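Irkport cracks down on the bottomless sample

IRKPORT — The town's Saturday-style grazing habit, in which a resident may enter the covered market hungry and leave fed without once opening a wallet, is to be regulated from the start of May.

Under rules posted on the market's front doors, each stall may hand out one free sample per customer per visit. Samples must be no bigger than a postage stamp, a unit of measure that has already caused trouble, as several of the younger stallholders had to go and look one up.

The change follows a winter in which the market's cheese sellers began comparing notes. Feretti, the deli counter by the east entrance, says it gave away 534 pieces of aged cheese in a single morning and sold 15 wedges. The figures were taped to the counter for a week, where shoppers read them with interest while chewing.

"I don't mind people trying things," said Yoga Sutanto, who runs the pickle and relish stall two doors down. "I mind people trying things in an order. There's a man who starts at the bread, comes to me for something sharp, goes to Feretti for the cheese and finishes at the fudge. He's having lunch. He brings a napkin."

Sutanto said he had once asked the man whether he would like to buy a jar. The man said he was still deciding. That was in the fall.

The new rules run to two pages, most of them about hygiene. Samples must be kept covered between customers. Whoever serves them has to wear gloves and change them after handling money, and toothpicks may be offered only from a dispenser, the open shot glass of toothpicks having been described in the notice as "a matter of longstanding concern." Double dipping gets its own paragraph. So does "returning," defined as putting a sample back.

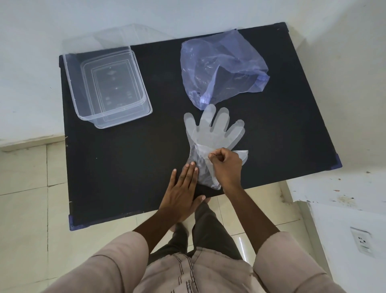 Stallholders had until now followed a code of their own, which held that a sample was whatever size it took to make a person feel guilty. The theory was sound and worked for years. It began to fail, by most accounts, when the bus line from Hotivport was extended to the market gate, bringing in up to 200 extra visitors on a good morning, none of whom would ever have to look the stallholders in the eye at the post office.

Hotivport has taken this badly. A letter in its local paper pointed out that Irkport people had been eating their way through the Hotivport harvest fair for generations, and that the visit was merely being returned. The writer added that the fudge was dry.

The fudge seller, whose family has worked the same corner since before the roof went on, would not comment on the letter but has since moved her samples to the front and doubled the butter.

Opinion inside the market is split more or less by product. The cheese and cured meat stalls are for the limit. The honey stall is against it, on the grounds that no one has ever bought chestnut honey without first being talked into a second spoonful. The olive people want an exemption for pits, arguing that an olive is mostly pit and a customer is being shorted. The candle stall has asked to be left out of the rules entirely and was surprised to learn that it was in them.

The strongest objection has come from Sawatzky, the bakery, which does not give samples and never has. It does put out a basket of what it calls ends, and it holds that an end is a different thing in law and in spirit. An end, the bakery explained in a written reply, is bread that was going to be an end anyway. The market office is considering this.

Enforcement is the other question. An early draft called for a hand stamp at each stall, but a trial one morning in March left shoppers inked up to the elbow and one child in tears because he had been stamped at the fish counter and had not wanted any fish. A punch card was proposed next. It was dropped when someone noticed that shoppers would try to fill it.

For now the office is relying on a sign. It reads "One Each, Please," and went up last week beside the main aisle, where it was at once taken for an invitation. Sutanto reported his busiest hour of the year. A second sign, explaining the first, is at the printer.

The market has also printed 1366 leaflets setting out the rules for visitors, to be handed out at the gate and on the Hotivport bus. Early copies have proved popular. They are a good thick paper, folded once, and hold a cube of cheddar very nicely.

Regulars have begun to adapt. Some have taken to visiting in pairs and trading at the coffee stand. A few leave by the east door and come back in by the west, which the rules would appear to count as a new visit, and at least one was seen to change hats on the way around. The office says it will look at the wording.

As for the man with the napkin, he was at the market again this week, at ten in the morning, starting with the bread. Told about the new limit, he said he thought it was fair and overdue, and that some people took advantage. He then asked Sutanto whether the sweet relish and the hot relish counted as one sample or two.

Sutanto gave him both. He said he wanted to hear what the man would say about the jar.

The rules take effect in May. Comments can be left in the box at the market office, which is open until noon, next to the bowl of mints.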